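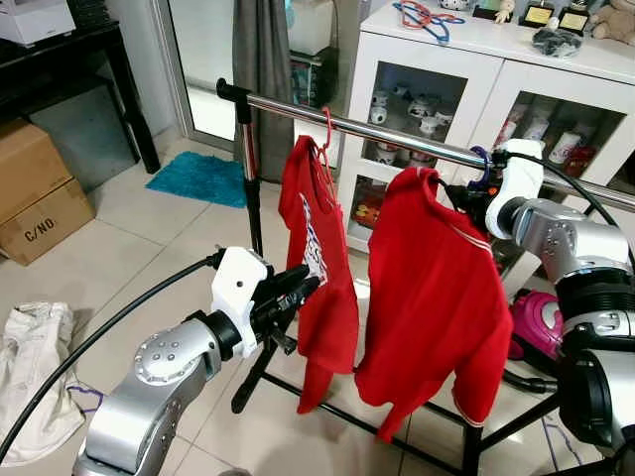

skutotdale_mel
Has anyone tried keeping a clothes rail out in the living room? We got a chrome one after the closet at our Skutotdale place filled up, and now all my red shirts live on it, and I'm so fond of it! My question is hangers, plastic or padded?

Joris Baert
Plastic is fine for T-shirts. I've used the same 18 for years. For knits I'd fold, though, long sleeves get so droopy on a rail.

wurton17
Have to disagree with Joris there, sorry! Folded knits crease in my house every single time.

skutotdale_mel
Well, I did try folding, bless me, and everything ends up in a heap.

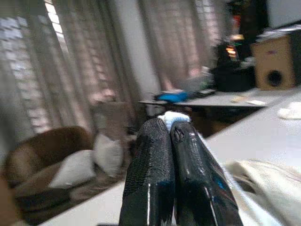

Mostly I sort the small cloths first and leave the bigger things until after coffee, with the curtains drawn if the sun is strong.

Joris Baert
Try rolling the sleeves in first, Mel. And wash the reds on their own, please!

wurton17
Still team hanger over here.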